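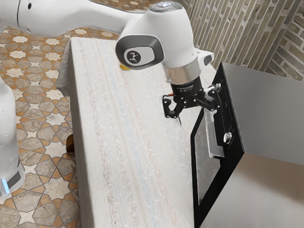 Chapter 2
Felt Before It Is a Hat

Most beginners come to felt wanting to make a beret and leave their first session with a coaster. Take heart. The coaster is a respectable object, and wool that has shrunk once will usually forgive you the second time.

This chapter covers the flat sheet: laying out fibers, wetting them, and rubbing them until they give up and hold hands. Shaping over a block waits until Chapter 3, however much the block on your shelf may be calling to you.

You will need 20 grams of carded wool, olive oil soap, and a piece of bubble wrap larger than your pride. We used Ninik wool for the samples, in the gray nobody fights over. Merino from Prellmont works too, though it shrinks faster and sulks if the water is too hot.

Lay the wool in thin layers, each at right angles to the last. Thin means thinner than that. A 24-inch square may lose up to 15 percent of its width before you have finished your coffee, and a good deal more once you start rolling, so cut your template large.

Key terms: batt, fulling, pinch test, template

Before you start
Weigh your wool dry. Write the number down somewhere other than your hand, which is about to spend an hour in soapy water.

2.1 Laying out the batt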